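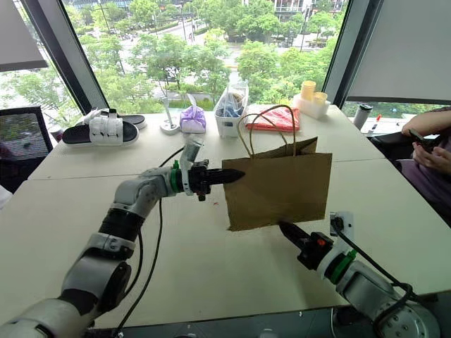
A kraft paper bag with twisted handles, held up over a white table.

Frequently Asked Questions: The Kiltimel Style Swap

Last updated February 8, 2021

We've had so many messages since the January swap, and we love every one of them! The same questions keep coming up, so we've put the answers on one page. If you came for the outfit photos, those are in the Lookbook.

What is the Style Swap?
It's a clothes exchange by mail. You send us pieces you don't wear anymore, you get credits, and you spend those credits on pieces other members sent in. The January swap brought in 2637 garments and 744 of you took part, which still makes us grin. Somebody sent a floor-length silver sequin skirt and it was claimed in under a minute.

How do credits work?
One item in, one credit out. Coats, boots and formal dresses earn two. A credit is good for any item at the same level, so a plain tee and a silk blouse cost the same (yes, really, and yes, people get some wild bargains).

Do credits expire?
No. Skip a swap, skip three, they'll be waiting in your account.

Which brands do you take?
All of them! Designer, mall, handmade, the thing your aunt sewed in 1984. We look at condition, and we don't care about the label. We do get asked about Fliston a lot, and their wrap dresses go fast, so if you're hoping for one, be at your screen when the swap opens.

What condition should things be in?
Clean, no holes, zippers that zip. Light wear is fine. A missing button is fine too if you tell us, and plenty of members enjoy a small fix. Please don't send underwear, swimwear or anything with a strong perfume smell.

How should I pack my clothes?
Fold them flat and put them in a paper bag or a box with your member slip on top. Tape it closed for mailing. Shoes go in their own bag so the soles stay off the knits. Hangers aren't needed.

Can I drop off instead of mailing?
You can if you're near the Kandasamy Building. The drop-off shelf is just inside the side entrance on Hundik Street. Write your member number on the outside of the bag in big letters.
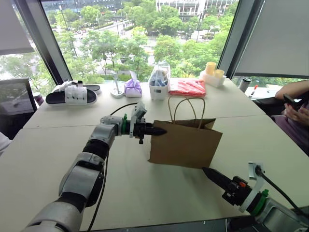 Brown paper shopping bag on a long table.

When does the next swap open?
We'll email the date to all members a week ahead. The swap stays open for 1440 minutes, one full day, so nobody has to set an alarm for 4 a.m. unless they want first pick. (Some of you do. We see you and we admire you.)

How many things can I claim?
As many as you have credits for, up to 100 per account. No one has come close yet, but we had to put a number in the rules and that's the one we liked.

What if something doesn't fit?
Send it back in for the next swap and your credit goes right back on your account. You only pay the postage. Measurements are listed for every piece, so check the waist and shoulder numbers before you claim. Sizes on vintage tags run very small!

Do you carry plus sizes? Petite? Menswear?
Yes to all three. Menswear is our smallest section and we'd love to grow it, especially jackets and good jeans. Plus sizes got their own filter in January after a lot of requests, and it's already one of the most used on the site.

Who picks the Look of the Month?
Khairul Lumenta, our stylist, chooses from the outfits you post with your swapped finds. At least two pieces have to come from a swap. The last winner paired a mustard corduroy blazer with track pants and it was so good that half the office tried to copy it.

Can I stay anonymous in the Lookbook?
Of course. Crop your face out, use a nickname, or just send a picture of the clothes laid out on your bed.

I have a question that isn't on this page.
Use the contact form and put "Swap" in the subject line. We answer within two working days, sometimes faster if you attach a picture of a great coat.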